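Skirkmont Travel Goods
Careers / Current openings

Luggage Inspection and Packing Technician
Ref. 1831
Location: Skinthorpe site, Building 3
Hours: full time, day shift
Closing date: 27/06/2020

Skirkmont receives, checks and repacks hard-shell and soft-sided luggage for online retailers. The Skinthorpe site handles returned cases and new stock. The position is on the returns line and reports to the shift lead.

Job summary

The technician opens returned suitcases, inspects the shell and fittings, records defects, cleans the exterior and repacks the case for resale or routes it to repair. Most of the work is done standing at a bench. The target is 300 cases per week once training is complete.

Duties

Place each case flat on the bench with the printed or branded face up and check the shell for cracks, dents and scratches. Glossy shells are to be turned under the bench light, as hairline marks show only at certain angles.
Check printed artwork against the product sheet. Fading, peeling and misaligned prints are logged under separate codes.
Check wheel housings for play, spin each wheel, and remove hair and thread from the axles.
Extend and retract the pull handle. Test the carry handles under load.
Reset combination locks to the factory code. Cases that arrive locked go to the lock bench and are not to be forced.
Run the zipper or latch through a full cycle and inspect the seam between the two halves of the shell.
Empty all pockets. Personal items are bagged, tagged and handed to the shift lead before the case moves on.
Fit corner guards, bag the case and box it. Children's sizes are nested only when the order calls for it.
Enter results in the Woldemariam stock system before starting the next case.

Requirements

High school diploma or equivalent.
Able to lift 50 lb is not required for this line; cases are empty when handled. Applicants must be able to lift and turn an empty large case repeatedly during a shift.
Normal color vision, with or without correction, for shade matching of shells.
Basic computer skills. Typing speed is not tested.
Steel-toe shoes. The company pays for one pair per year.

Preferred

Previous work in returns, quality control or small repair. Experience with rivets, wheel replacement or zipper sliders is useful for a later move to the repair bench.

Pay and conditions

Starting rate is $19 per hour, paid every two weeks. Overtime is offered during peak season and is voluntary except in May, when the annual stock check takes place. Paid breaks, health plan after the trial period, free parking. The site is served by the Rudari Road bus.

Training

New hires spend the first week on shell and print inspection, then move to wheels, handles and locks. A written defect guide is issued on the first day. Sign-off is by station, and a technician may not release cases from a station that has not been signed off.

How to apply

Send a resume and a short cover letter stating the reference number and earliest start date to the personnel office at the Skinthorpe site. Applications may also be left at the front desk on weekdays. Selected applicants will be asked to complete a bench test covering one hard-shell case and one soft-sided case. Allow one hour.
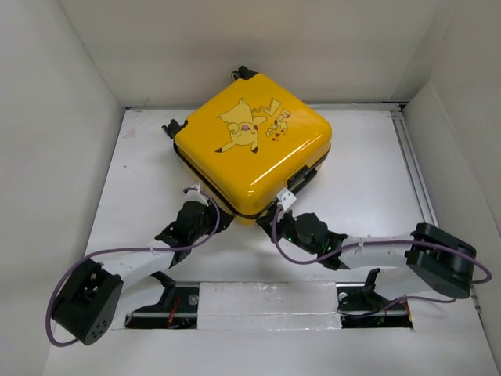

Hard-shell case with Pikachu print, lying flat on a white work surface.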